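Treltwood blocks told "one pass" is enough for shared bathrooms. Tenants want to see it.

December 2022

The company that manages the Treltwood apartments says its new cleaning routine will leave every shared bathroom in the complex properly clean twice a week. Tenants have heard promises before, and several of them are waiting to see what the toilets look like by the weekend.

Clarkevum took over the cleaning contract in November. Under the old arrangement a cleaner came when somebody complained. Under the new one, each bathroom gets a fixed visit, with a blue gel cleaner called Hultusov for the toilet and paper wipes for everything else. The company's notice to tenants describes this as "a complete hygienic clean in one pass."

One pass of what, the notice does not say. Blue cleaner is easy to put on a toilet seat. Getting all of it off again, back by the hinges where the seat and lid meet, is the part that takes time, and the schedule allows six minutes per bathroom. 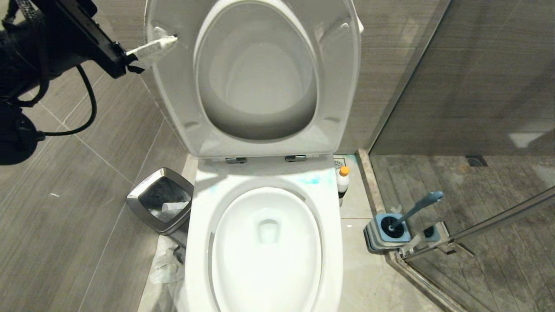
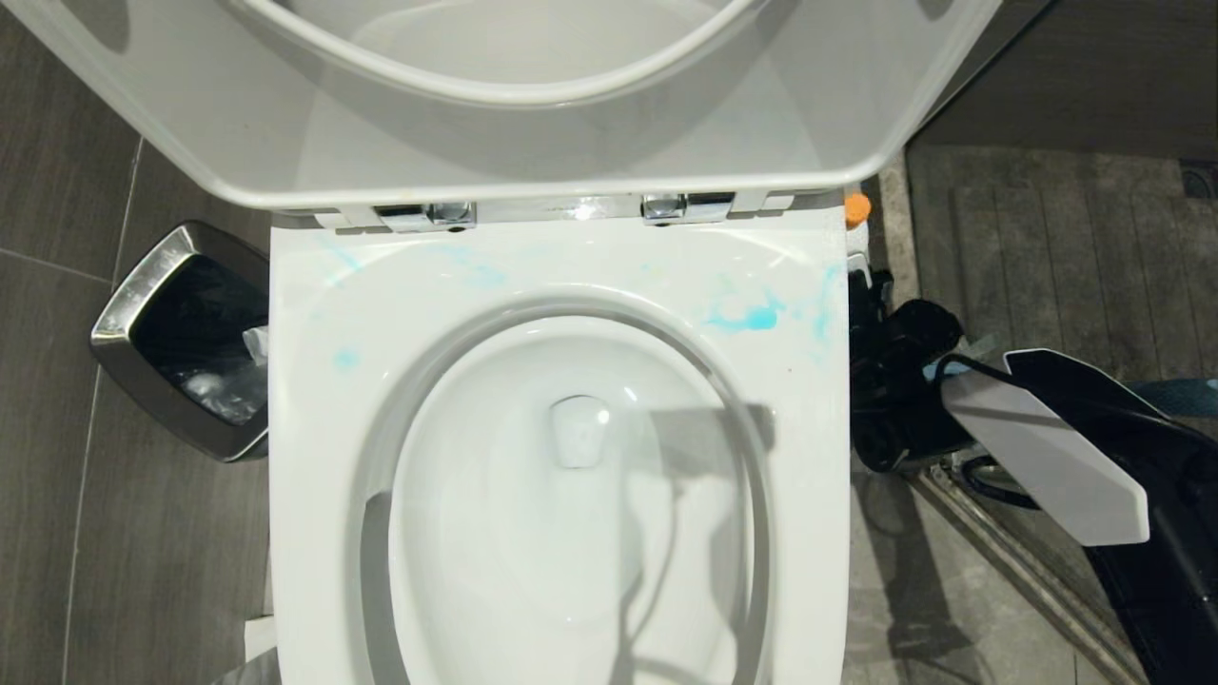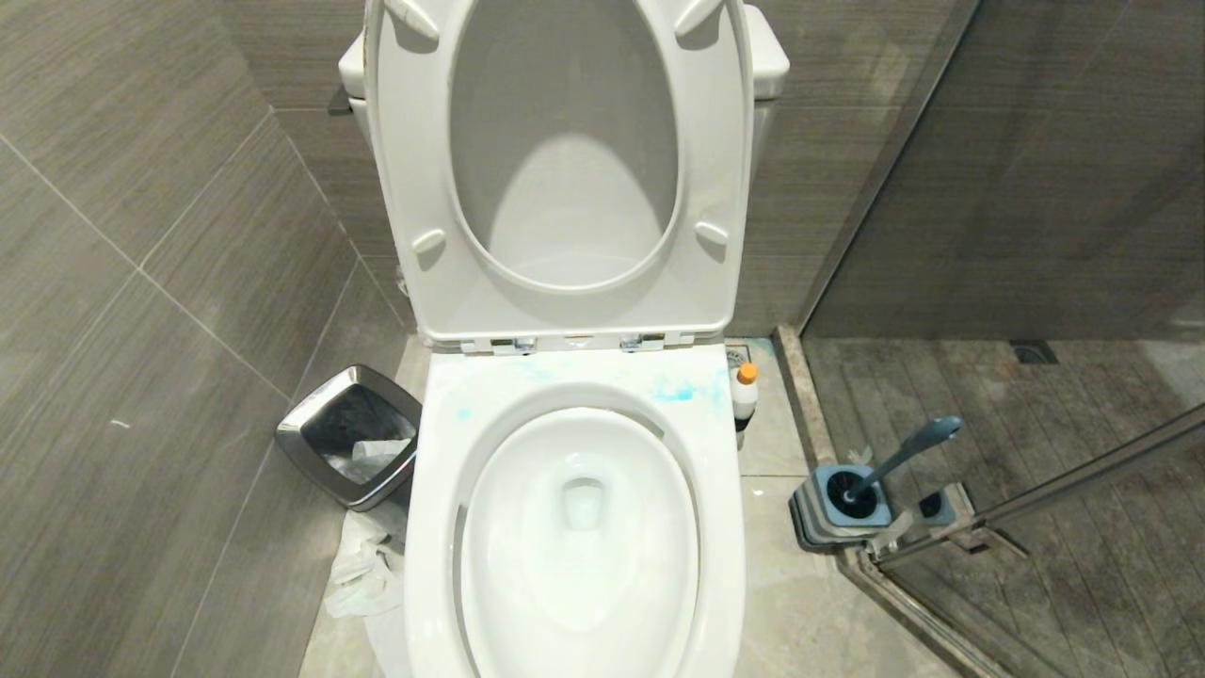
Blue marks toward the back of the toilet, near the hinges, in all three pictures.

Reading time: 2 minutes

Angharad Harries, who has rented at Treltwood for years, said she had no quarrel with the product. "It's the wiping I wonder about," she said. "A bowl can be white as you like and I'm still the one sitting on the seat."

Clarkevum said its checklist covers the lid on both sides, the seat, the rim, the bowl and the floor next to the base, and that used paper goes in the bathroom bin. It would not share the checklist itself. Asked who inspects the work afterward, a spokesperson said the cleaning teams "self-verify" – in other words, the people who did the job decide if it was done.

The contract is worth $2,307 a month, up from $1,063 under Kartha, the previous contractor. Part of the increase pays for the extra visits. The company did not say how much of the rest goes to supplies and how much to labor.

Wanpen Nakpan, who speaks for the tenants' group, said she would like to see two things in the next contract: more time per bathroom and a check by someone from outside the company. She said the group had asked for both in writing and had been sent a copy of the original notice.

Clarkevum said it was "listening closely to feedback." Tenants can leave comments at the building office on weekday mornings.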